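Give the Kids Their Tires Back 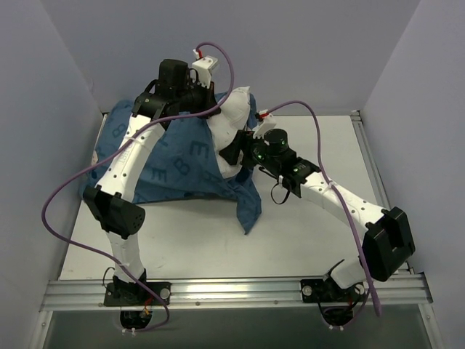 Last updated: 2026-09-05

I've been watching motorcycle racing since I was a kid on my uncle's couch, and I don't think I've ever been as grumpy about a rule as I am about the tire allocation in our national junior series. If you don't follow it, lucky you. The short version is that each rider now gets 5 rear tires for the whole weekend, and that has to cover practice, qualifying and both races. It used to be more, and I liked it when it was more!

The idea was to save money, and I'm all for saving money. Anyone who has stood in a paddock at this level knows what it looks like: a van, an awning, somebody's dad with a torque wrench, and a pile of receipts in the glove box. A rear tire at the series price is $300. Multiply that over a season and you start to see why families drop out in the middle of it. So yes, I get why they did it.

But watch a practice session now. Go ahead, pull up the timing screen. Half the grid sits in the garage for the first chunk of it, and then they come out for a few laps, and then they go back in again. These are teenagers. They need laps more than they need anything else in the world, and we've written a rule that pays them to sit on a folding chair.

I talked about this with Ida Vogler, who used to run the Zirell bikes and now helps out a couple of privateers. She thinks I'm exaggerating (she usually does). Her view is that a rider who can't look after a rear tire won't last long on a bigger bike anyway, so they may as well learn it early. Fair point. I just don't think you learn to look after a tire by not riding on it. You learn it by cooking a few, sliding around at the end of a long run and figuring out what your right wrist did to cause it.

The January test is what really set me off. Salvador Barros, who for my money is the most talented kid in the class, did 11 laps in the whole afternoon -- on a dry track, with no wind to speak of. His team, Claretti, had brought one set that they wanted to keep good for the first round, and another that was already finished. So he rode the finished one, nearly went over the bars coming out of the last corner, and parked it. I drove a long way to watch that.

And who gains? Gilladov does. I don't blame them one bit, they're playing the rules as written, and they do it well. They have a second-string rider whose entire job in practice seems to be wearing out his own tires so the number one can read the data. A one-rider team can't do that. So the rule that was meant to help the small teams has handed the big ones a nice little present. Bauerfeind has started doing the same thing, and by next season I expect everyone who can pay for a second bike will be at it.

What would I do? I'd leave the race weekend limit alone, more or less, and give every rider 2 practice-only tires on top. Mark them with a different sticker. Make them the hardest, cheapest thing the supplier has in the warehouse, I don't care if they're slow. Nobody's racing on them. Then let the kids go out and pound around until the checkered flag. Part of the cost could come off the entry fee for one-rider teams, which would be a small thank-you for showing up at all.

I've heard the argument that more rubber means more crashes, and more crashes mean bigger bills than the tires ever were. Maybe. I'd like to see somebody add it up properly before we all repeat it. From the fence, it looks to me as if plenty of the ugly ones this year came from kids on worn rears trying to set a time they should have set two sessions earlier.

Anyway, the rule comes up for review over the winter, and the series does read its mail. I've already written mine. It was longer than this and quite a bit ruder about the folding chairs.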